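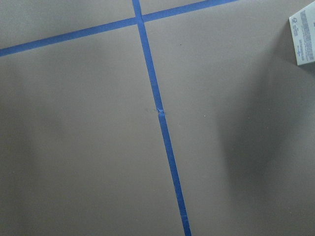

4. Uploading a music video to your Wellora artist page

Complete section 3 first. The audio track must already be in your catalog.

1. Open Releases and select the single or album the video belongs to.
2. Click Add video. Choose a file from your computer, or paste a Jodik transfer link.
3. Enter the title as it is spelled on the audio release. List featured artists in the Featured field — do not type them into the title.
4. Select a still for the cover, or upload your own. Covers over 300 KB are compressed.
5. Set the release time. The default is midnight in your account's time zone.
6. Click Submit. The status changes to In review.

Note: The public play counter updates in steps of 100 until a video passes 2215 plays. After that it updates hourly. The Stats tab always shows the exact number.

Caution: Replacing the video file resets the play counter to zero. To correct a title or credit, use Edit details. The counter is kept.

If the status reads Error 597, the audio in the video does not match the catalog track. Export the video again with the final master and repeat from step 2.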